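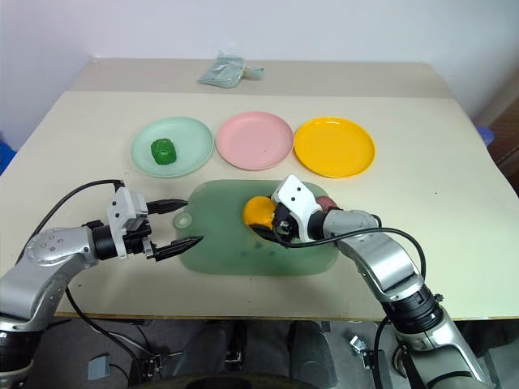
Subject: Re: [kitchens-list] plating arms - what happens to the prep shifts
From: Alina Hodoroagă
Date: Sunday, March 3, 2024

Quick one before I head in, sorry for the fragments.

Petrică Bogdan wrote:
> Went to the Noltari demo. Two arms, one table, plates in a row with
> the cutting board in front. Fine, but who loads it? Who wipes the
> board down? Management keeps saying no jobs go. Our roster says 623
> hours a month on tray prep. Where do those hours end up?

Good question and I dont have the full answer. What I know from our site (Drosten wing, 18 of us on prep):

- Nobody let go so far. Two casuals not renewed in June though, make of that what you will.
- The early start moved. Used to be 5, now 6.30 for most of us. I like it, the ones with school runs don't, they've lost the early finish.
- Loading and wipe-down is us. It was never in the job description and it still isn't. Ask for it in writing before they sign anything with Jullex for the service contract.
- Cutting is still all by hand. The arms do pick up and place, one item to a plate, yellow stuff goes best on a pale board apparently. Trainer told us that, haven't tested it.
- Colour coded plates stay. Diet codes are our call and a person signs every trolley. We fought for that one.

Pay: they offered 13 of us the "cell operator" course. No new classification at the end of it. I did it anyway, two arvos, mostly how to stop the thing and restart it. My wrists are better, I'll give it that. 200 trays a shift used to wreck them.

If Tymoshchuk depot is getting the same setup, can someone from there post thier roster, before and after? Would help a lot at the consultation.

Gotta run, bus.

Alina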